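4. Folding and stacking the printed towels

The Stilla folding guide that comes with the towel set says any flat surface will do. I have my doubts. A bed is too soft and a sofa arm is worse. Use a table, and wipe it first, whatever the leaflet claims about the cloth "resisting marks".

4.1 Before you start

1. Clear a space wider than the towel when fully opened.

2. Check the care label. Ours allows softener. I would still leave it out, as the towels seem to drink less after a few washes with it.

3. Make sure the towel is dry right to the hem. The border feels dry long before the seam does.

Note: The leaflet promises a "perfect fold in 4 seconds". Allow more.

4.2 The fold

1. Lay the towel out with the printed side down.

2. Bring the short ends together and smooth from the middle outwards. Don't tug at the corners — they stretch, and after that they never line up again.

3. Fold once more the same way. If the edges are slightly out, leave them. The guide wants them exact, but I have yet to see a cupboard that cared.

4. Turn the towel so that some of the print faces up. With the children's designs this is the only quick way of telling one from another on a shelf.

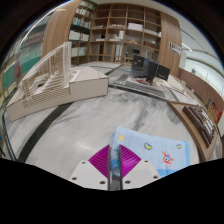
5. Look at the edges. A light blue towel with a darker blue border shows up a crooked fold more than a plain one does. A slanting edge is fine for daily use, and so is a rounded corner.

6. Press out any bunched cloth with the flat of your hand.

Caution: Do not iron over the printed characters, crab or otherwise, unless the label plainly says you may.

4.3 Stacking

1. Put the folded side to the front of the shelf.

2. Keep the stack low. Nestor Layug's notes for the Rana shelf allow a taller one, but mine leaned.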